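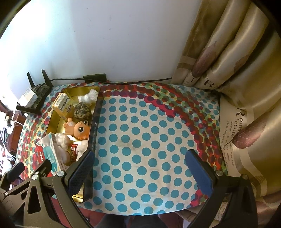 Fig. 7. Printed tablecloth, turquoise dots on white.

Week 7: Does pattern hide stains?

Sellers of printed cloth say a busy pattern hides dirt. Be careful with this claim. The Stembridge survey asked 171 households and got a yes from most of them, but it never showed anyone a plain cloth to compare. Layug repeats the result without checking the questions. Lemma at least asks who paid for it.

For September: read Lemma, pages 1 to 14, and skip the Drinitz appendix. Write one page on what a fair test would need. "More people" is a weak answer. So is "better lighting" unless you say for what.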